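Section 4: Getting your Skirkow table ready for its first big job

Good news – the hard part is behind you. The legs are on, the top is down and you have a lovely big white surface to work on. Spend half an hour on this section before you cover it in fabric or wrapping paper or whatever you bought it for. It really does pay off!

4.1 Levelling the top

1. Stand the table where it is going to live. The floor in the next room will be different, so do this last if you are still moving furniture.
2. Put a spirit level along one long side, then across the middle.
3. Turn the foot under the lowest corner anticlockwise until the bubble centres. Half a turn at a time is plenty.
4. Press down on each corner with your palm. If one rocks, go back to step 3.
5. Tighten the lock nuts by hand, then a quarter turn with the small spanner.

Caution: Do not turn the feet with someone leaning on the table. Two people should lift the corner slightly while a third turns the foot, or slide a book under the rail to take the weight.

4.2 First clean

The top leaves our workshop with a thin film on it from packing. Warm water, a drop of dish soap and a soft cloth will shift it. Wipe in long strokes from the back edge towards you, rinse the cloth, and go over it again. Dry with a tea towel and leave it for 30 minutes before you put anything down.
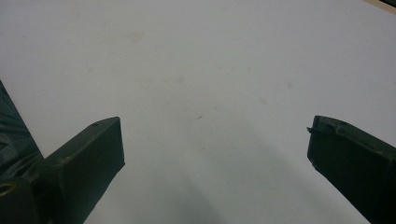 Faint marks are normal on a white top, and most of them come away with a second wipe. For stubborn ones, use a paste of baking soda and water on a fingertip, rub in small circles, then rinse. Pencil lifts off beautifully with an ordinary white eraser.

Note: Skip scouring pads, bleach and anything labelled as a cream cleanser. They dull the finish, and a dull patch holds on to dirt.

4.3 Marking out your work area

1. Decide which side you will stand on. Left-handers, try both!
2. Run low-tack masking tape along the line where your work will stop. Golnar Mohammadi, who tested our first tables, likes 160 mm in from the back edge, so her tools have a strip of their own.
3. Keep the middle clear. Cups, phones and scissors go behind the tape.
4. Peel the tape off at the end of the day. Left over a weekend it can leave a sticky line (see 4.2).

Caution: Hot pans and irons need a mat under them, every time.

For the add-on drawer, go to Section 5.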